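Table mat, large, dark grey (Clomier)
Reviewed for the Ikstead Household Equipment Register

The Clomier mat is sold for use on desks and dining tables where the surface needs protection from spills, scratches and food waste. It was assessed over nine weeks in the shared dining room at Herkgate, where tables serve for paperwork in the morning and for meals from midday onwards. Shellfish is served there on Wednesday evenings and was included in the assessment at the request of the kitchen.

The mat lies flat without fixing. It covers the greater part of a standard table and leaves a strip at one end for a lamp or papers. Cutlery and crockery can be moved across it without noise. The dark colour hides tea marks well, although pale crumbs and dust show more than they would on a light surface.

For shellfish, the mat is best used with a separate bowl and a lined bag kept within reach. Shells may be heaped directly on the surface during the meal and cleared in one go at the end.

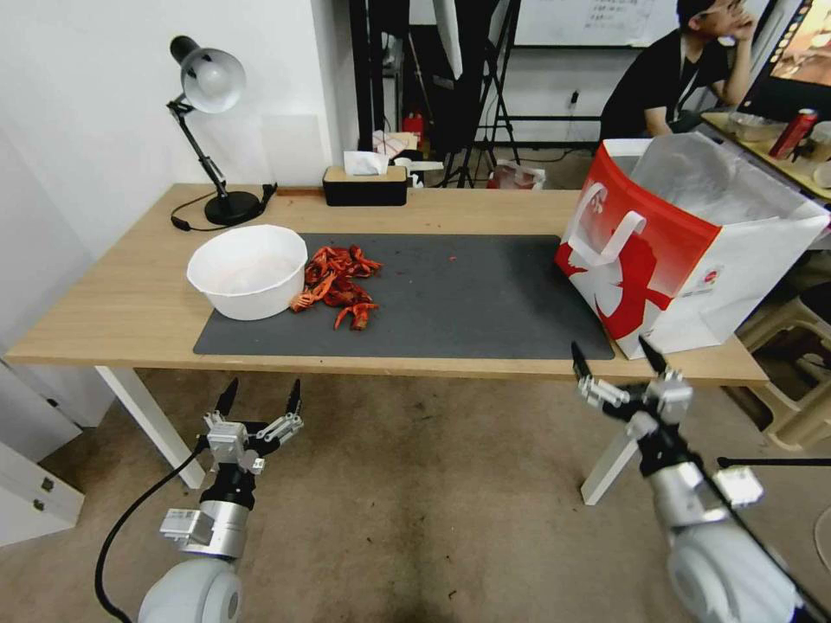
Phuthong residents' kitchen, which has used the same mat for two years, reported that the smell of shellfish stayed in theirs until the following afternoon unless it was washed with vinegar, and asked that buyers be told so before purchase. The register accepts this point. At Herkgate, warm water and washing-up liquid removed oil and sauce, but a faint odour could still be noticed the next morning after two of the meals. A second wash cleared it.

The edges remained flat throughout and no staining was recorded. The mat must not be folded for storage, as creases are slow to fall out. It should be rolled with the upper side facing outwards.

Recommended for general table use. Recommended for shellfish and other strong-smelling foods where the mat can be washed the same evening.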